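A morning at the Mider tile works, and an afternoon getting lost near it

18/09/2018

I had been meaning to go to Mider for years. My aunt had a Mider stove in her front room, green as a bottle and taller than my uncle, and as children we were allowed to lean our backs against it in winter if we took our jumpers off first (wool sticks, apparently, or so she told us). So when I heard that the works was opening its doors for the day, I booked a seat on the early coach, made far too many sandwiches and went.

The ride takes you up through Trekik, a pretty village with one bakery and a very steep street. Do stop at the bakery if your coach allows it. Ours gave us 12 minutes, and I spent most of them in the queue, but the cheese pastry was worth it and I ate the second one before we had reached the bridge!

Getting in and the clay yard

You go in through the old cart gate and give your name at a little window. Our guide was Azra Halilović, who has worked in the glazing room since she left school and talks about clay the way other people talk about their grandchildren. She took us first to the yard, where the clay lies under sacking until somebody decides it is ready. I asked how they decide. "You push your thumb in," she said, and then she let us all push our thumbs in, and I am afraid none of us could tell one heap from the next.

After that came the pressing shed. The stove tiles are still made in plaster moulds, some of them older than the building, and there is a whole wall of shelves with the patterns written on the ends in pencil: pears, stags, a sort of knotted rope that I liked best of all. A full-size stove can take 300 tiles, and every one has to be turned while it dries or it will curl up like a slice of old bread. I had never thought about that, and I have looked at my aunt's stove quite differently since.

We were then let loose for half an hour to wander where we liked, so I did the upstairs rooms and the long corridor behind the drying lofts, and dawdled a good deal.
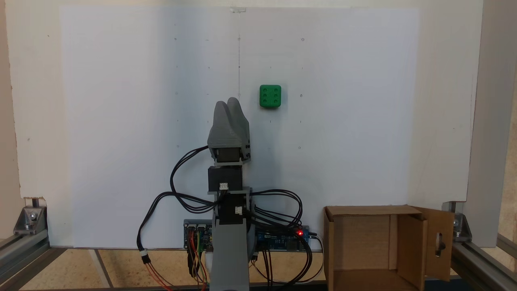
The kilns

For me this was the best part of the day. There are two kilns at Mider, and the larger one had been opened the evening before, so we could stand in the doorway and feel the last of the warmth coming off the bricks. It is a lovely dry heat, and it smells a little like a beach. Kastriot Ivanov looks after the firing and he was very patient with all of us, even the gentleman who wanted to know whether you could cook a goose in there. (You could, but you would only do it once.)

The big kiln holds 600 tiles when it is packed well, and packing it well is a job that takes two people a day and a half. Between the opening in March and our visit they had fired 2,920 tiles without a single collapsed stack, and Kastriot knocked on the wooden door frame as he told us so. The green glaze, my aunt's green, is the hardest of them all. It goes brown at the edges if the kiln is opened too soon, and there was a basket of brown-edged ones for sale by the door. I bought two, and they are holding up my cookery books as I write.

Lunch, and the walk back

Lunch was at the Stoyanova, the guest house across the road, where they do a bean soup with smoked paprika and bring you more bread than you can manage. Get a table on the garden side if you can. The coffee comes in tiny cups, so order two.

I had decided to walk down to Justura and pick up the coach there, and the lady at the guest house drew me a map on a paper napkin. It was a good map, but I held it upside down for the first mile and saw rather more of the plum orchards than I had planned. Wear proper shoes, as the path is stony the whole way and gets muddy by the stream. I reached the stop with wet socks and a pocket full of plums, and the driver very kindly waited while I found my ticket.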